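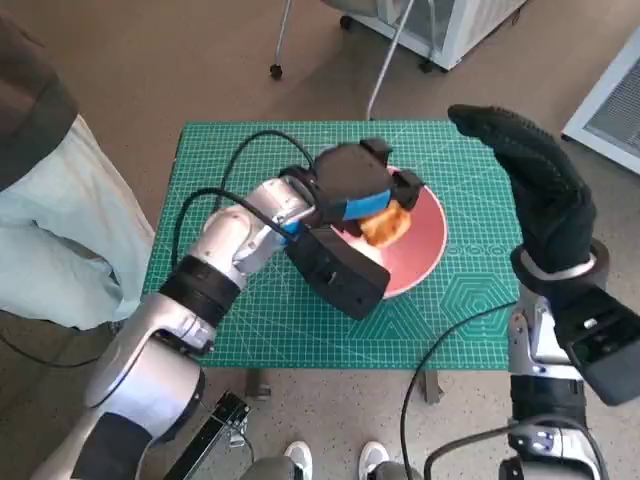 2 min read

The bread task on Puslow failed again on Sunday, and this time I have logs good enough to say why.

Setup first. Two arms, one grid mat, bread and pink tableware. The left arm does the picking under a policy we call Marnus. The right arm has no job in this task and should hold its park pose. Bugti is the supervisor process that watches joint torque and stops everything if a limit is exceeded.

At episode 34 the left arm closed on the bread and never opened again. The release command went out and was acknowledged. Bugti saw nothing unusual, as a closed gripper pressing on bread draws very little current. The episode timer ran to 600 seconds and expired. No stop was raised at any point, and I consider that the more serious fault. 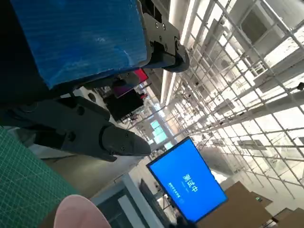
Wrist camera view, with the status display reading 测试中 (testing in progress).

I suspected the wrist cable first. Aksel Ketilsson had already rerouted it in April after a similar hang, so I swapped it anyway and reran. Same result at episode 84.

The cause was in the Diltard driver. It keeps a queue of hand commands, and when a message arrives with a timestamp older than the last one executed, it acknowledges the message and discards it. The two arm controllers had drifted apart by 444 milliseconds. Any release sent shortly after a grasp looked stale and was dropped - with an OK returned.

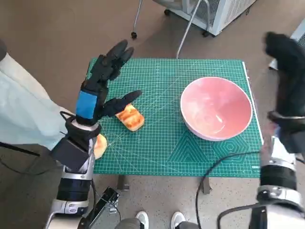
Left hand open over the mat, bread and bowl.

Changes made so far:

Both controllers now sync to one clock before each episode. The driver returns an error on a discarded message. Bugti compares commanded and measured finger position and raises a stop on a mismatch.

Still open: the right arm moves when it should be parked. I have not found where that command comes from. Until I do, the rule is hands off the mat while the arms are powered, including for resetting the bread.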